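Wenn der Kiosk zwei Arme hat

Hallo, ich bin Nives Pagano und arbeite bei Skaline. Wir bringen Robotern bei, Snacks zu sortieren und Körbe zu packen. Klingt wie Spielen mit dem Kaufladen, oder? Ein bisschen ist es das auch -- nur dass man dabei ganz schön viel Geduld braucht!

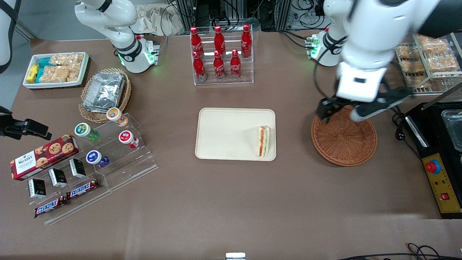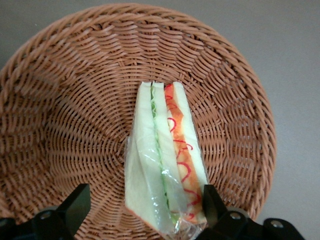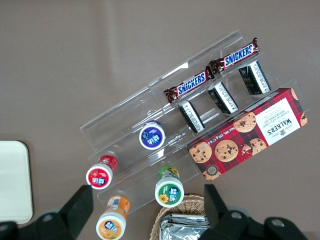 Am Snacktisch: der ganze Arbeitsplatz und zweimal der Blick direkt vom Greifer aus.

Ein Roboterarm hat bei uns keine Hand mit fünf Fingern. Er hat einen Greifer mit zwei schwarzen Fingern, die auf- und zugehen wie eine Zange. Auf dem mittleren Bild stehen sie links und rechts von einem Sandwich im Korb. Drückt der Greifer zu fest, wird so ein Brot Matsch. Drückt er zu locker, fällt es runter. Du spürst das in den Fingerspitzen, ohne nachzudenken. Ein Roboter muss es üben, und zwar richtig oft. Mein Kollege Ilir hat mal nachgerechnet und kam auf 4000 Griffe, bis er zufrieden war.

Habt ihr die Kaugummidosen auf dem letzten Bild entdeckt? Die haben alle die gleiche Form, aber verschiedene Farben. Für euch ist »Gib mir die lila Dose!« kinderleicht. Der Roboter muss erst lernen, was lila ist, wo die Dose steht und wie er hinkommt, ohne die anderen umzuwerfen.

Und was machen dann die Menschen? Das fragen mich Kinder fast immer, und Erwachsene auch. Im Laden in Firketon hat Ginevra Ferri früher jeden Morgen ab 6 Uhr Tüten gepackt, immer dieselben Griffe. Heute packen dort die Roboter einen Teil davon. Ginevra hat gelernt, wie man sie einstellt, und hilft, wenn einer hängen bleibt. Ihr Rücken tut weniger weh, sagt sie. Aber sie musste viel Neues lernen, und ein Kollege wollte das nicht und hat sich eine andere Arbeit gesucht. Das gehört eben auch dazu, finde ich.

Ach ja, der große rote Knopf auf dem ersten Bild, rechts am Tisch! Das ist ein Not-Aus. Wer so einen Knopf drückt, hält die Maschine an. Den darf bei uns jeder drücken, auch der Praktikant am ersten Tag -- Ärger gibt es dafür nie.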